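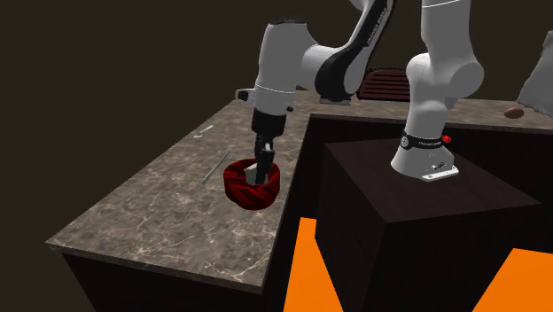
Olumide Akande reckons I had the order wrong in the last version of this guide, and that the speaker should be sorted before the hall, every single time. Fair enough! I've swapped them over, so if you're working from the old stapled copy, please bin it and use this one (April 2022).

Section 2: Setting up the opening session

This section gets you from an empty calendar to the moment your theme speaker stands up. I've written it for student retreats at Prindham, but it should work for any school with a hall and a bit of patience.

1. Pick the theme first. Keep it short enough to fit on a banner. Ours one year was so long that the painters ran out of cloth and we had to finish it on the back wall (it was "Choosing kindness when it costs you something", and I still like it).

2. Ask the speaker. Ring, then follow up in writing with the theme, the age of the students and the length of the talk. I ask for 30 minutes and plan for 39.

3. Book the hall. At our end that means Whiteley Hall, through the Trustby booking page. Choose "assembly" and leave "performance" alone, or you'll be sent a form about stage lighting that goes on forever.

4. Send the speaker a running sheet. One page. Put their name in the spelling they gave you, with the right title, and have a second person check it against their letter.

Note: If your retreat falls in July, the hall heating needs to be requested separately. The booking page doesn't mention this anywhere.

Caution: Don't promise the speaker a projector until you've seen it work with your own laptop. 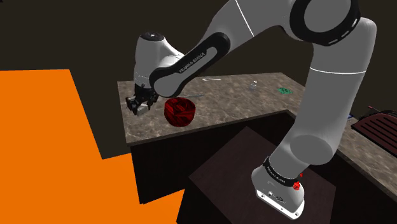
Could the welcome be shorter, please, was Declan Whitlock's only comment after sitting through our last one, and he was being kind. We'd had a prayer, a song, a welcome, another welcome from the senior students, and then a list of thank-yous that I'm sorry to say I wrote myself. By the time the speaker reached the microphone the back rows were plaiting each other's hair. So the steps below are a good deal leaner.

5. Open with one song or one prayer, whichever suits your school. If you want both, give the whole lot 10 minutes and have somebody at the side with a watch.

6. Introduce the speaker in 2 minutes. Say who they are and why you asked them. Leave out the degrees, they can go in the printed program.

7. Hand over the microphone switched on. We use the Dunditz handheld, and its switch is stiff, so slide it until you feel the click. Tapping it to test is hard on everybody's ears.

Note: Have water within reach of the speaker, on a stool and well away from the cables.

8. When the talk ends, let there be a little quiet before you jump in with the thank-yous. I find this one terribly hard, I always want to fill the gap, but the students do seem to settle into it.
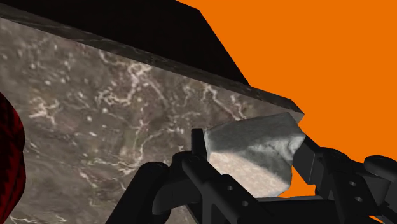 Step 9 is the reflection sheet, and it's my favourite part of the whole day. Give every student a blank page and a pencil and ask them to put one line from the talk in the middle, then draw lines out from it to anything it brings to mind: a person, a worry, something they'd like to try. The tidy ones will want to rule it all up like a timetable. Let them, but show them it can wander too. The white veins in that grey-brown marble are just the sort of shape I mean, branching off wherever they like and wandering across the stone, and a page that looks like that is doing its job. No marks, no stickers, no reading out unless they offer.

10. Break into small groups. Keep friends together for this first one and mix them up after lunch.

11. Collect the sheets only from students who want to hand them in. The rest go home in pockets.

Caution: Whatever is written on a sheet stays private, with one exception. If something makes you worried for a student's safety, take it to the school counsellor the same day, and tell the student that you're doing so.

Related sections
Section 1: Choosing your dates and telling the parents
Section 3: Small groups and how to lead them
Section 4: Lunch, allergies and the canteen roster
Section 5: Closing session and thank-you letters
Blank running sheet (print version)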